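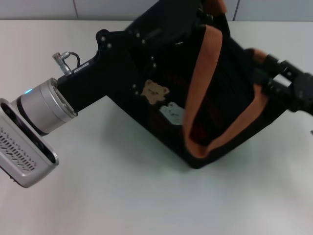

## bag-handles: gripper comparison, soft goods

Short README so people stop asking me in chat. Will clean up later.

Comparing two grippers on things with straps and handles. Same arm, same wrist camera, same table, only the fingers change. Recorded at the Tilby bench in June, mostly by Su-bin Seol, with Mal-soon Nam on labels and the success calls.

### What's in it

- 771 episodes total, both grippers
- 20 objects -- totes, lunch bags, a couple of backpacks, the black bag with the orange strap
- wrist RGB + depth, joint states, gripper width, commanded vs measured
- one text label per episode (`grasp`, `lift`, `carry`, `drop`, `abort`), the furthest stage reached or how it ended

### Grippers

**Fanura** -- plate fingers, stiff. Good on webbing straps, bites and stays. Bad on thin cord, it slides out between the plates. Max width set to 40 mm for all runs, don't change it or the width column stops matching.

**Goossens** -- softer pads, slower close. Nicer on fabric, less pinching of the lining. Loses heavier bags on the turn. Pads wear, we swapped them once partway thru (see `notes/pads.txt`).

No winner yet. Fanura for straps, Goossens for loose cloth, that's my read so far. Mal-soon disagrees on backpacks and has her own tally in `notes/msn.md`.

### Layout

```
bag-handles/
 fanura/
 ep_*/
 rgb/
 depth/
 state.csv
 label.txt
 goossens/
 (same)
 calib/
 notes/
```

`state.csv` is at 10 Hz. Camera frames come faster, match on timestamp, NOT on row index. Loader does this for you:

```
python load.py --gripper fanura --sync nearest
```

Use `--sync hold` if you want the last state held instead. Default is nearest.

### Controller

Both grippers ran thru the Drodulside box. Force limit is the same for both, but the Goossens driver reports force in its own units and I haven't converted them yet. So don't plot the two force columns on one axis. Somebody already did.

Close command is blocking on Fanura, non-blocking on Goossens. Means the `lift` stamp can land before the fingers are fully shut on the Goossens side. Filter on `width_settled == 1`.

### Known problems

- depth gets holes on black fabric, worse with the bag close to the lens. Not filled in
- dark linings and openings are hard to tell apart in depth, use the RGB
- wall tile lines confuse the edge detector, crop the top before running it
- a few early Fanura runs have the old hand-eye calibration, marked `calib_v0` in the label file
- "drop" got used for both slips and planned releases at first. Relabeled most of them, probaly missed a few
- strap twist isn't labeled at all. Wish it was

### Trying your own gripper

1. Mount, then redo hand-eye. Don't reuse ours.
2. Copy `calib/template.yaml`, fill in finger length and max width.
3. Run the strap set first, then the cloth set. Reset the object by hand between episodes.
4. Put results in a new top-level folder named after the gripper.

Don't edit existing labels in place -- send Mal-soon the episode name and what you think it should be.

### TODO

- convert Goossens force
- rerun cord handles with grippier tape on the Fanura plates
- add object weights (Su-bin has them on paper)
- pick a license, internal only until then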